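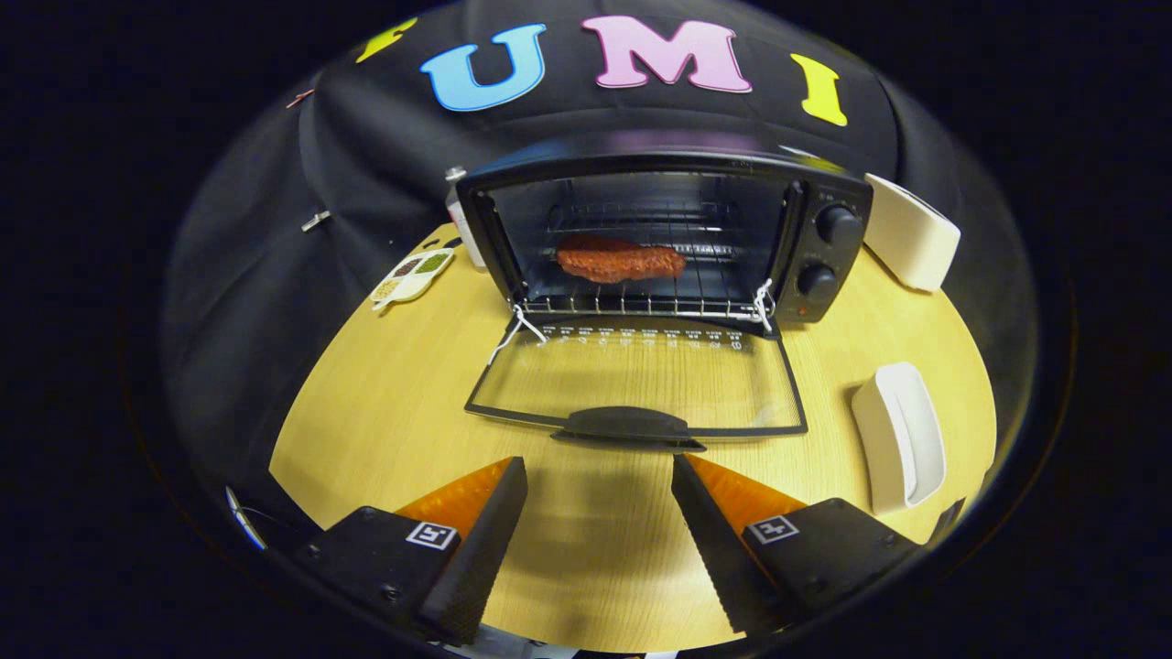

Rutherford, in written comments on our first draft, objected that the letters on a classroom display are read by almost no child after the first week, and that any effect we found would come from the adult who points at them. We took the objection seriously, and this section sets out what we changed in response.

Figure 3. Cut-out capitals on black fabric. Letters include U, M and I, in different colors.

4.2 Wall letters and letter naming

The Silier program gave each room a set of large capital letters to hang at the start of the term. Teachers in the Claltton rooms were told to put them up in any order they liked. Teachers in the Nundton rooms were told to hang them in alphabetical order and to leave them in place until testing was over. Neither group was given a script. In total, 177 children finished both rounds of testing, and 70 of them were in rooms where the letters were hung out of order.

Each child was shown single capitals on white cards and asked to say the name of the letter. A card was scored as correct if the child gave the name within the time allowed, and a self-correction was accepted. Letter sounds were written down when a child offered them but were not scored as names. This matters for the vowels, where the long sound and the name are the same - a child who says "I" may be giving either one. We kept these answers as correct and ran the main comparison again without the vowels. The pattern did not change.

Children in both groups named more letters at the second round than at the first. The order of the letters on the wall made no clear difference to the total. It did make a difference to which letters were missed. In the alphabetical rooms, children did well on the first few letters and on the last 2, and did worse in the middle of the alphabet, where M and N were often given for each other. In the other rooms the errors were spread more evenly. Shape still counted in both groups, and U was often called V.

Color was harder to judge. Several teachers reported that children asked for "the pink one" or "the yellow one" when they wanted a certain letter, and some used the color as a hint when the name would not come. The test cards were printed in black, so a child who had learned a letter by its color alone would get no help from it. We did not plan for this and can't separate it from ordinary forgetting. The earlier Ruangrit study used one color for the whole set and had no reports of this kind.

To address Rutherford's point, we asked teachers to keep a short log of each time they used the wall letters in a lesson. The logs were uneven. Some were filled in daily and others were plainly written up at the end of the week, so we used them only to sort rooms into frequent and infrequent use. Gains were larger in the rooms with frequent use, under both ways of hanging. Mereana Rutherford's reading of the data is therefore at least partly supported - the display alone does not account for the gains. Whether it adds anything to what the teacher does is taken up in Section 4.3.

Home | Current Issue | Archive | For Authors | Contact
Last updated: Friday, November 27, 2020
Contact the editorial office | Copyright the authors | Back to top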